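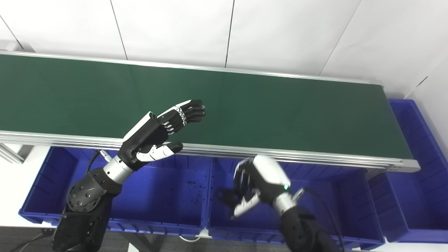
I have now sat through three sales calls for the Turno sorting kit, and I still couldn't tell you what it costs to run for a year. The brochure says it will "transform your returns area." Our returns area is a trestle, a heat gun and me. So when the Plokard rep offered a morning at their demo bay in Hetham, I said yes, mostly to see the thing with the sound on. The layout is simple enough: a green belt, a row of blue bins in front of it, and two arms with proper five-fingered-looking hands that are meant to move goods from one to the other. You'll notice the belt is bare and the bins are too, unless you count the bits of grit on the floor of the left one. I spent a fair part of the morning looking at that arrangement.

For anyone new to this blog, I run a small parts business. Tap washers, hinge pins, cartridge seals, the odd brass fitting. People send things back because they measured wrong, and the returns pile up until somebody gives up a morning to sort them. Plokard is pitching Turno at shops my size, which is why I keep getting the emails.

The base kit gets you the pair of arms, the hands, the control cabinet and a licence. The conveyor is extra. The bins are extra too, which I had to ask twice to get a clear answer on, and they have to be the approved bins or the support agreement doesn't apply. I have a shed full of perfectly good tubs. They are grey. Apparently the colour matters.

My first question was about the hands. Fingers with all those little joints and pins look marvellous, and I can see why a rep wants you standing in front of them. But I sort washers. A suction cup on a stick would do most of my range, and a cheap two-jaw gripper would do the rest. The rep's reply was that hands are "future-proof," because I might want to handle something else later. I've been selling tap washers for a long time.

Second question, spare parts. A full finger set is a wear item under the agreement, and they quote 468 dollars for each one. There are two hands. I asked how often a set gets replaced and was told it depends on the application. I asked what it had been at the demo bay. That depended on the application as well.

Then there's the rated life of the fingertips, which the spec sheet puts at 2,000 hours. It sounds like a lot until you read the footnote, where it's measured with foam blocks. I don't get many foam blocks back. I get cartridge seals with grease on them and hinge pins with burrs. I took a bag of mine along and asked whether we could put them through. We could, after some discussion, though I had to leave the greasy ones in the bag.

To be fair to it, the pins went well. It picked them off the belt one at a time, put them in the bin it was told to, and didn't fling any. It's slow. I'm quicker and I'm not quick. It also doesn't stop for a cup of tea, and if you set it going at five in the afternoon and walked off, I can believe you'd come back to a sorted pile. The washers were a different story. Thin ones lying flat on that belt might as well have been painted on, and the fingers kept pawing at them while the rep talked to me about the dashboard.

The dashboard is nice, by the way. Lots of graphs.

I rang Ward Verhoeven afterwards. He looked at Turno last March for his own place and went with a Dijkstra vibrating feeder and a set of sieves, which has no fingers at all and cost him 2,000 dollars second-hand. It makes a terrible racket and only sorts by size. He reckons it covers most of what he gets back, and he does the rest by hand with the radio on. He did say he'd look again at Turno if they sold it with a plain gripper and let him use his own bins. I passed that on to Plokard and got a thank-you email with the brochure attached.

Would I buy one? At the moment, no. If you handle chunky stuff that's all different shapes, toys maybe, or plumbing fittings of a decent size, I'd book the visit and bring your own goods in a bag. Bring the ugly ones. Ask for the yearly cost in writing, including bins, and ask what happens to the licence if you sell the business, as I got two different answers to that in one morning.

I'm still waiting on the written quote. When it turns up I'll post the numbers, with the freight, which they've told me is also extra.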